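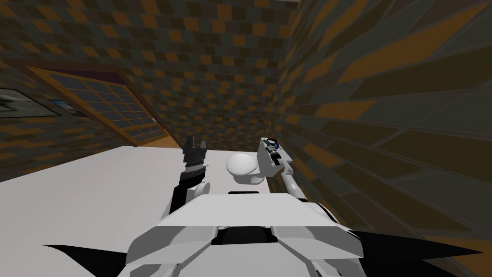
Unit 4: Reading a Vendor Offer
Service Robots and Automation, Fall term
Handout for Monday, September 25, 2023

The offer we are working from is the Borine two-arm tabletop package, sold through Gastlow. You should have the four-page offer sheet and the simulator license terms. Bring both to class, marked up.

What is being sold

Read the sheet again with a pencil and you will find three separate things under one price heading:

1. The robot, with two arms and a mobile-looking body whose base is never specified.
2. A simulator called Didader, with one furnished room and a small set of tabletop objects.
3. A "skills subscription," billed by the month.

Only the first is hardware. The demonstrations in the sheet all come from the second. The success claims are attached to the third. Keep these apart in your notes, as the sheet does not.

The simulator numbers

Gastlow reports 585 pick attempts in Didader, of which 579 succeeded. That is 99 percent, and the sheet prints it in large type. Before you repeat it to anyone, ask:

What counted as a success? The sheet says "object acquired." It doesn't say lifted, carried or set down where it was wanted.

Which objects? A smooth white dome on a bare white table is a fair test of some things. With a parallel gripper, the grasp depends a lot on friction, and friction in a simulator is a number somebody typed in. The license terms let the vendor change it between releases.

How cluttered was the table? All the published renders show plenty of clear tabletop. Ask for a run with ten objects touching one another.

Did both arms work? The package costs a good deal more than the one-arm version. I can find no task in the sheet that needs the second arm.

Who picked the 585? If there were earlier runs, we want those too.

Transfer to the real thing

The sheet has one sentence on this: "Skills carry over to the physical unit with minimal tuning." No trial count, no list of sites, no definition of minimal. Compare the Cheema offer from Unit 3, which was duller and promised less but gave results from a physical bench, failures included. I would take the dull one to a purchasing meeting.

A textured wall and a nice window make a render look like a room. They tell you very little about contact, cable drag or a worn finger pad.

For next time

Write 2 pages, addressed to a buyer who has not seen the sheet. State what the offer supports, what it leaves out, and which test you would insist on before signing. Quote the sheet by page. Leave out the words "promising" and "cutting-edge."

Late work loses a grade step per day.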